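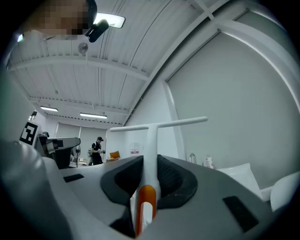

Drumley students teach a robot to tidy the kitchen

Jul 11, 2025

The summer robotics project at the Drumley technical school has come to its second half, and the students are now spending most of their hours with a gripper in the hand. The project is called Felteo. It started in February as an evening club, and since the end of the school year it has the workshop for itself during the day.

The aim is easy to say and difficult to do. A robot arm shall learn small kitchen jobs by following what people do with the same kind of gripper. The students do not write a program for each movement. They take the hand-held gripper, do the job themselves, and the recording of the movement is used later for training. One recording is called a demonstration. Until this week the group has made 3950 of them, and 951 were made in the last part of June alone, when the examinations were finished and everybody had more time.

Not all of them can be used. The group leader, Raymonde Hiebert, who teaches mechanics and automation at the school, has asked the students to look through every recording before it goes to the training. 616 were taken away in the first check. In most of these the movement was too fast, or the student stopped in the middle to think about where to put the thing down.

"In the beginning they all wanted to be quick," Ms Hiebert told us. "They thought a good demonstration is a short one. I had to ask them to move as if they were showing it to a small child. Then the numbers went down for a few days, and the quality went up."

The work is done in pairs. One student holds the gripper and the other one prepares the objects and writes the list. After a time they change places. The list is still kept on paper, and it is typed into the computer in the afternoon. Some of the students find this old-fashioned, but Ms Hiebert did not want to give it up, and she says that the paper has already helped them to find several recordings which had the wrong name.

The first jobs were simple: to lift a cup, to turn it, to set it down on a mark. Now the students are practising longer ones. A plate must be taken from a pile, carried to the sink and put in a rack. A cloth must be folded in two. The cloth is the least liked of all the jobs. It never lies the same way, and even a patient person needs many attempts before the corners meet well.

The gripper itself is also a subject of discussion. It is not heavy when one picks it up, but after an hour it is felt in the wrist and in the shoulder. Three students of the second year, who have chosen design as their extra subject, are drawing a different handle. They have tried two shapes so far. The first was too thin for people with large hands, and the second was comfortable but made it difficult to turn the gripper fully to the left. A third shape will be printed before the end of the month.

The money for the project comes mostly from the school. The local company Lultenari, which makes packing machines, has given parts and a used workbench, and it lets one of its engineers visit the group every second week. The students prepare their questions for her in advance. At the last visit the talk was mainly about light, as the training results were different for recordings made in the morning and those made late in the day. Since then the blinds are kept down and the ceiling lights are always on.

For the students who come from the language classes the project had a difficulty that was not expected. Many of the technical texts are only in English, and the words in them are not found in a school dictionary. Two girls from the first year have therefore begun a list of terms with short explanations. It is hanging beside the door, and it has already been copied by the robotics club in Thibodeau.

The two clubs know each other well. Last year they met at the regional competition, where Thibodeau took the first place in the sorting task and Drumley finished behind them. This year there will be a new task, in which a robot has to clear a table and it is not known beforehand what is standing on it. Both clubs will take part. They have agreed to exchange their experience but not their recordings.

Ms Hiebert does not want to promise a good place. The arm can already do the cup job in most cases, she says, but with the plates it is still not certain, and with the cloth there is much to do. More important for her is that nearly all the students who started in February are still there. Several of them had never used a screwdriver before they joined.

The workshop stays open through the summer holidays, with a pause in the middle of August. Pupils from the age of 14 who would like to try the gripper can come on any open afternoon, and earlier knowledge is not needed. Closed shoes must be worn and long hair must be tied back. Parents are asked to sign the form which can be received at the school office, also for those who only wish to come once and look.

The results of the summer work will be shown to the public at the start of the new school year.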